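Progress report on the simulation practice rules, May 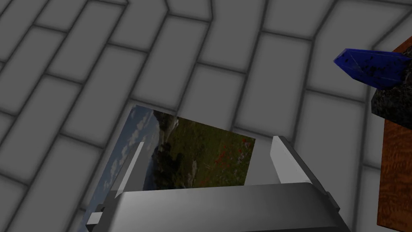 Humaira Janjua

Dear Mikkel, and everyone at Fikcombe who reads these with you,

Thank you for your patience with us this spring, and for the kind note about the last report, which went round the whole team. The short version is that the rules for simulated grasping work are drafted, that Stekach has been using them on real assignments, and that we have changed our minds about a few of them along the way (you did warn me!).

The rule that has taken most of our time is the one on scene records. Every rendered scene now has to carry a written list of what was put in it, down to the things the gripper isn't meant to touch. A flat landscape print on a gray block floor, or a blue crystal on dark rock beside a wooden surface, may look like mere decoration, but a policy can learn to lean on such things, and a reviewer ought to be able to find out what was there. We have gone back over 933 scenes and 255 of them still need a proper record. I had hoped for fewer, but the older ones are slow going.

The second rule is about wording. Results from simulation must be labeled as such wherever they appear - in tables, in slides, in the subject line of an email if it comes to that. Tadska asked whether a footnote would do, and after a long and very friendly afternoon we settled on no. The label goes next to the number.

We also wrote down when a run may be thrown out. The reason has to be chosen from a fixed list before anyone looks at the score, and a second person signs it. Under this rule we reviewed 324 runs, and 2 were set aside.

Where we are behind is the chapter on moving from simulation to hardware. Khattak has promised us comments on stopping distances and gripping force limits, and I would much prefer to wait for them than to guess. Could we have until the next report for that chapter? The budget is unaffected, and the rest of the draft can come to you as soon as the index is fixed.

With warm thanks,
Humaira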